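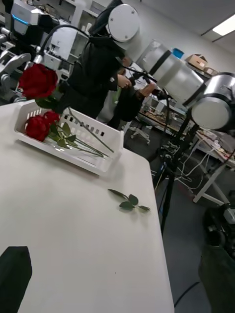 Les fleurs artificielles ont longtemps eu mauvaise presse chez moi, la faute à une grand-tante qui gardait les siennes sous cloche, et il m'a fallu une matinée de novembre chez Lovely Talavera pour changer d'avis. Son atelier, Flusum, prépare des bouquets que l'on garde d'une année sur l'autre, et tout y commence par le tri. Les roses rouges attendent dans une corbeille de plastique blanc ajourée, couchées de biais, les têtes ensemble d'un côté et les longues tiges filant vers l'autre. Lovely tient beaucoup à cette façon de les coucher : une rose attrapée par la tête, me dit-elle, finit toujours par bâiller ! Et quand un brin de feuillage se détache et reste sur la table, on ne le jette pas, on le met de côté pour garnir le pied d'une composition.

Vient ensuite l'assemblage, et c'est là que j'ai bien failli rester jusqu'au soir. Son associé, Costel Dobre, ne jure que par l'hortensia bleu pâle, parce que ses petits fleurons à quatre pétales remplissent les vides sans qu'on ait à multiplier les tiges.

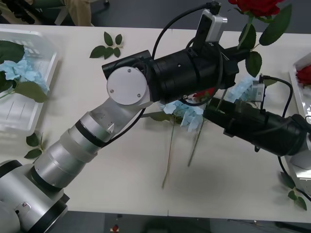
Il le place toujours en premier, assez bas, puis glisse les roses une à une en écartant doucement les feuilles (« on dirait qu'on coiffe quelqu'un », sourit-il, et c'est assez vrai). Pour un bouquet de table, il s'en tient à 14 tiges, jamais davantage, et il recule de trois pas avant de nouer le ruban.

Reste la question de la poussière, que toutes mes amies m'ont posée à mon retour. Un pinceau souple, une fois par mois, des pétales vers la tige, et un rangement à l'abri du soleil pendant l'été. J'ai rapporté une rose et un hortensia, que j'ai installés dans le couloir, près du miroir.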